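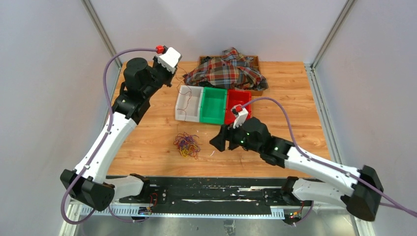
Bredivska法

Bredivska法(ブレディフスカほう)は、双腕ロボットに細い線材の仕分けを学習させるための模倣学習の手法である。絡まった電線の束から一本ずつ線を取り出し、色ごとに決められた容器へ移す作業を主な対象とする。開発元はSkikcombeで、2024年9月に手法の概要と評価結果が公開された。名称は同社内での開発計画名に由来する。

概要

電線や紐のように決まった形を持たない物体は、剛体に比べて把持後の姿勢を予測しにくい。束になっている場合は、一本を引くと別の線が一緒に動き、容器に入れたつもりの線の端が縁に残ることもある。従来の手法の多くは物体の位置と向きを推定してから把持点を計算するが、絡まった線材では一本ごとの輪郭を画像から切り出すこと自体が難しい。

Bredivska法では線材の形状を明示的に推定しない。カメラ画像と両腕の関節角を入力とし、短い動作列を直接出力する方策を用いる。学習データは人による遠隔操作で集める。出力は1回につき17ステップ分の動作で、途中まで実行した時点で次の動作列を計算し直す。

作業環境

標準の作業環境では、木製の作業面の左右から2本のアームが伸び、中央に白、緑、赤の容器を横一列に並べる。線材の山は容器の手前に置く。赤、紫、黄など複数の色の線を混ぜて使い、線の太さや長さは揃えない。

容器の後方には、仕分けの対象ではない物を置くことが認められている。よく使われるのは格子柄の布を入れた浅い箱である。背景に赤や黄を含む模様があると、色だけを手がかりにした方策は誤って布の方へ手を伸ばしやすく、この配置は方策の頑健性を調べる条件としても扱われる。

アームの先端には2指のグリッパを用いる。指先の形状に指定はないが、Skikcombeの報告では幅の広い指が使われており、細い線を1本だけつまむには不利な条件とされる。

手法

学習は二段階で行われる。第一段階では、収集した遠隔操作データ2748件をすべて用いて方策を学習する。データには失敗した試行も含まれ、線を落とした後に拾い直す動作はそのまま残される。操作者が手を止めていた区間は取り除く。

第二段階では、線の端が容器の縁を越える前後の区間だけを抜き出し、追加の学習を行う。この区間は試行全体に占める時間が短く、第一段階の学習だけでは動作が粗くなりやすい。線の一部が縁にかかったままグリッパを開くと、線の弾性によって外へ戻る場合がある。このため操作者には、線を容器の内側で一度たるませてから放すよう指示が与えられている。

左右の腕の役割は固定されていない。遠隔操作データには、一方の腕が線を引き上げ、もう一方が山を押さえる例と、片腕だけで移し終える例の両方が含まれる。方策がどちらを選ぶかは、線の位置と絡まりの程度によって変わる。

評価

公開された評価では、線材の山の形を毎回変えて100回の試行が行われた。1回の試行は最大7本の線を対象とし、すべての線が全長にわたって指定の容器に収まった場合を成功とする。縁から一部でも出ていれば失敗に数える。

比較対象には、同じデータを用いて第二段階を省いた方策と、線の中心線を推定してから把持点を選ぶBawa方式が用いられた。Bredivska法は両者を上回る成功率を示したが、差が大きかったのは絡まりの強い条件に限られる。線がほぼ離れて置かれた条件では、Bawa方式との差はわずかであった。

主な失敗の種類は次のとおりである。

二本以上の線を同時に持ち上げ、色の異なる線を同じ容器に入れる。
線の端が容器の縁に残る。
短い切れ端を把持できず、作業面に残したまま終了する。
手前の容器の縁に線が引っかかり、引き戻す動作を繰り返す。

このうち最も多いのは一番目の失敗で、特に紫と暗い赤の線が重なっている場合に起きやすい。色の近い線の区別は照明の影響も受けるため、作業空間を淡い色の壁で囲い、反射を安定させることが推奨されている。

追試と派生

2024年12月には、Grostleyが容器の並び順を試行ごとに入れ替える追試の結果を公表した。並び順を固定したデータだけで学習した方策では、白い容器が左端にない場合に誤りが増えた。並び順を変えたデータを加えると、この傾向は弱まった。Grostleyの追試ではデータの総数が元の報告と異なるため、成功率の直接の比較はできない。

派生手法として、紐や細いチューブを対象とするものがある。チューブは電線より曲げにくく、第二段階で抜き出す区間の長さを調整する必要がある。

課題

線の長さが容器の奥行きを大きく超える場合、一度の動作では収めきれず、持ち替えが必要になる。元のデータには持ち替えの例が少なく、長い線に対する性能は十分に調べられていない。コネクタの付いた線も評価の対象外である。また、作業の終了判定は方策とは別の規則で行われており、微小な切れ端を残留物とみなすかどうかで結果が変わる。

関連項目

模倣学習
双腕ロボット
柔軟物操作
遠隔操作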